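# The Robot Will Need Somewhere to Put the Lamp

I clean rooms at a 29-room guesthouse, and since October I have also been, on paper, a "task author." The second job came with a lanyard. The first came with a cart that pulls to the left.

The owners have signed up with Sestier, which plans to send us a two-armed robot for the light work: clearing counters, straightening what guests leave on them, carrying small things from one place to another. Before it touches a real room it has to practice in made-up ones, and somebody has to tell it what a finished room looks like. Seven of us were asked. We get an extra hour a week and a form.

The form is where I learned what I do for a living. I had thought I cleaned rooms. According to Sestier I perform 700 separate actions before lunch, most of them guesses. Is this receipt trash? Is a sock on the windowsill drying, or lost? Do you move a half-finished jigsaw puzzle? I have been settling these questions for years while thinking about dinner. Now I write down the answers, and a polite person from the software side writes back to ask what I mean by "leave it if it looks like they care about it."

I don't hate this. For the first time, a person with a budget wants to know how I work, and reads the reply. My complaint is with what happens to the hours. The quick, easy jobs go to the robot on the grounds that they are quick and easy, and what stays with us is bathrooms, mattresses and whatever happened in the family suite. The counter was my sit-down. You don't sit, of course, but your back gets a rest up there among the pens and phone chargers, and no schedule has a line for that. 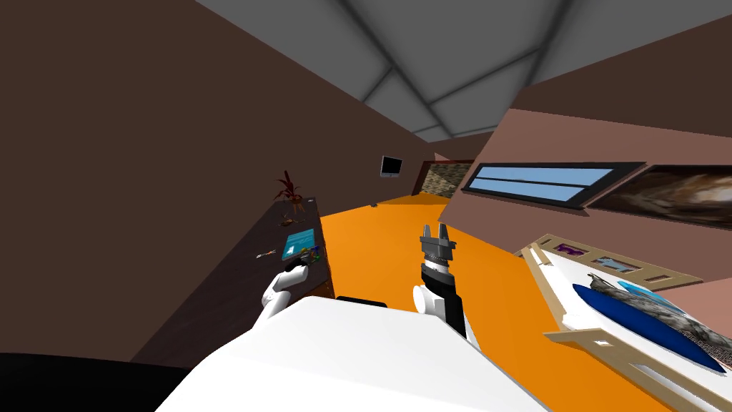 *One of the simulated practice rooms: tablet and small clutter on the counter at left, bed at right.*

I have spent more time than I was paid for looking at that room. I would start with the counter, same as the robot, and I'd leave the plant alone. Then I'd turn to the bed, and there our careers part ways. The bed isn't on its list. It is on mine, 29 times over on a bad Sunday.

The owners say no one will lose a job, and I believe they mean it this year. What I'd like in writing is smaller – that the minutes saved on counters come back to us as minutes, and don't turn up in spring as two more rooms each. I put that on the form, under "Other." The polite person wrote back to ask which object it referred to.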